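Vakden pitches laundry folding to Prirnton retailers, but the numbers are thin

PRIRNTON, 15 February 2019

Vakden, a garment-care company that wants to take over the folding work at clothing stores and laundries, says a polo shirt can be folded to shelf standard for far less than shops now spend on it. It has not said how much less.

The company opened its demonstration room to store owners this week and promised a first contract by September. Its handout claims 600 shirts a day from a single table. Asked whether any table had reached that figure for a full day, founder Khoa Nghiêm said the number was "a design target." The best day so far, he said, came to 100.

Polo shirts are a fair test. The knit stretches, the collar refuses to lie flat, and a sleeve that creeps out of line shows up as soon as the stack goes on the shelf. Store staff do the job between customers, which makes the cost hard to pin down and easy to exaggerate.

Zemley, a uniform rental firm that handles 2000 garments a week, sent a manager to look and has signed nothing. Ivanyshyn, a family laundry across town, was offered a trial at no charge and turned it down, saying it had heard similar promises before.

Nghiêm would not share error rates or say how many shirts had to be folded a second time. He said those figures would come with the contract. Store owners may want to see them first. 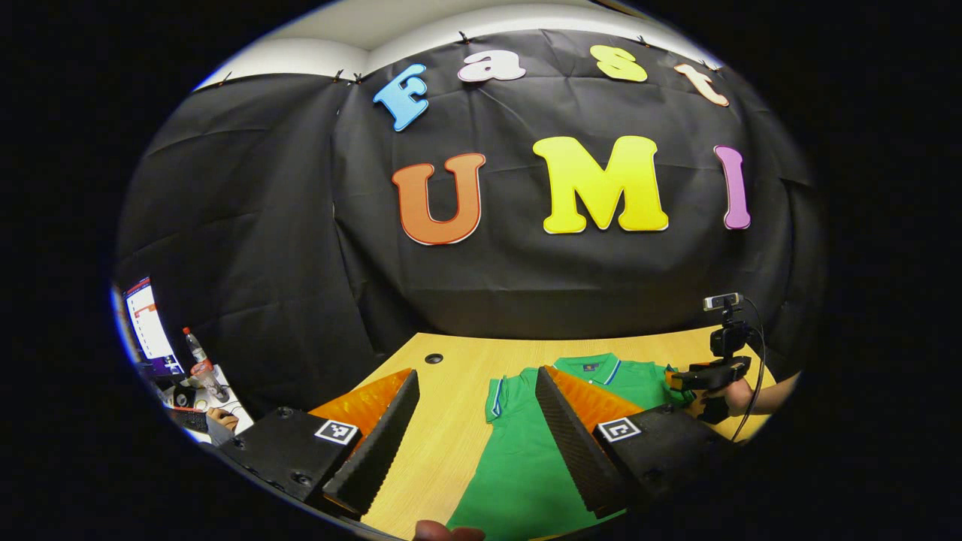

A green polo shirt with striped collar and cuff trim, laid out on a table at the demonstration room.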